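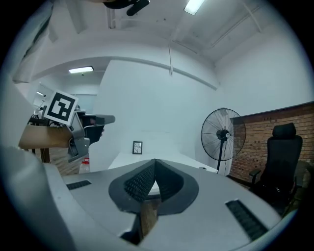 Cledari hand-held gripper kit: notes from our loan trial (thread)

1/16
Kodavside Equipment Library has completed its trial of the Cledari hand-held gripper kit. The kit will join our loan catalogue in March. The posts below set out what is supplied, how it performed with us and on what terms members may borrow it.

2/16
The kit is intended for groups who wish to record hand tasks for robot training without first buying a robot arm. The operator holds a gripper, carries out the task, and the recording is later used to teach a machine the same movement. Experience of programming is not needed for the recording stage.

3/16
Supplied in each case: two grippers, two spare sets of finger pads, a charger with two leads, a printed calibration sheet, a hex key and a quick-start card. The full manual is a download only. We have printed a copy and will lend it with the kit.

4/16
The grippers have a grey housing with vent grilles set into the top surface. Members should keep these clear of sleeves and tape. One of our testers wore a loose cuff and was asked to roll it up before the second session.

5/16
The finger pads carry rows of small raised bumps. During the trial they held wooden blocks, cloth, card boxes and capped bottles to our satisfaction. They were less good with thin, flat items. A single sheet of paper or a coin on a bare table usually took several attempts, and we would advise members to plan their tasks accordingly.

6/16
Replacing the pads is a simple job with the key supplied. The screws are small and we lost one on the first day. A small tray has now been added to the loan case, along with a bag of spare screws. Please use the tray.

7/16
A square black-and-white marker is fixed to the gripper by a bracket. It must be clean, flat and unobstructed. Our sample arrived with one bracket slightly loose, and the recordings made before we tightened it had to be discarded. Cledari replied to our query within 2 working days and has since sent a replacement bracket free of charge.

8/16
Weight. Each gripper weighs 520 g on our own scales, ready for use. This feels modest at first and less so by the end of a morning. We recommend that operators stop for a rest after every 10 recordings, and that no one person is asked to work a whole day. Borrowers remain responsible for their own risk assessment.

9/16
Both grippers are made in one size. Testers with smaller hands could close the jaws fully but found the reach to the trigger tiring. We have passed this on to Cledari and asked whether a shorter trigger might be offered. No date has been given for one.

10/16
Room and lighting. Ordinary ceiling lights proved suitable. Strong sunlight across the work table did not, and blinds should be drawn where they are fitted. A pale, plain table top is acceptable. Glossy surfaces gave us poor tracking on several runs - a matt cloth solved the problem at very little cost.

11/16
Software. Recordings are checked and sorted in Stilix, which is sold separately by another supplier. The loan includes one Stilix licence for the length of the booking. Set-up on a clean laptop took our staff 10 minutes. On an older machine with limited disk space it took most of an afternoon, and we would not repeat the exercise.

12/16
Files may be exported from Stilix in an open format, so work done during a loan is not lost when the licence ends. Members must copy their files before returning the kit. The laptop account is wiped on return and we cannot recover recordings after that point.

13/16
Battery life was adequate. A full charge lasted four hours in steady use. The battery light is green until shortly before the end, however, and gives little warning. We should prefer a plain percentage figure in the software and have said so in our report. Charging both grippers at once from a single socket presented no difficulty.

14/16
The case. Cledari ships the kit in a cardboard box, which is not strong enough for repeated lending. We have moved ours to a hard case made by Gruber with cut foam inside. The marker brackets stay attached when the grippers are packed. Please do not remove them to save space, as the kit must then be calibrated again.

15/16
Overall view. We consider the kit sound, well made and suited to short projects. The instructions are the weakest part: the calibration section assumes knowledge that a new user will not have, and two of the diagrams refer to an earlier version of the bracket. Our own guide, four pages long and written in everyday words, will be placed in the lid of the case. Groups who need to pick up very small or very thin objects should speak to us before booking.

16/16
Terms of loan. The standard period is two weeks and may be extended once if no other member is waiting. A short induction is required for at least one person in each borrowing group. Inductions are held at our main site at 10 in the morning, and at other times by arrangement. The loan is free to full members. Associate members pay the usual equipment fee.

Added in reply, as several members have asked:

- Kodavside paid the list price for the trial kit. Cledari has not seen these posts in advance.

- The grippers may be used singly. Tasks that need only one hand were recorded without difficulty, and the second gripper can be left in its case.

- Recordings in which people can be identified fall under the borrower's own privacy rules. Written consent should be obtained before work starts.

- The kit may not be taken outdoors in rain or used with food, hot liquids or blades.

- Left-handed use is supported. The operator selects the hand in Stilix at the start of each session, and the setting is not remembered from one session to the next.

- Schools may borrow the kit through their existing membership. A member of staff must attend the induction and be present while the kit is in use.

Bookings open through the catalogue page under "Robotics and automation". Questions about suitability may be sent to the loans desk, which will pass them to the staff who carried out the trial.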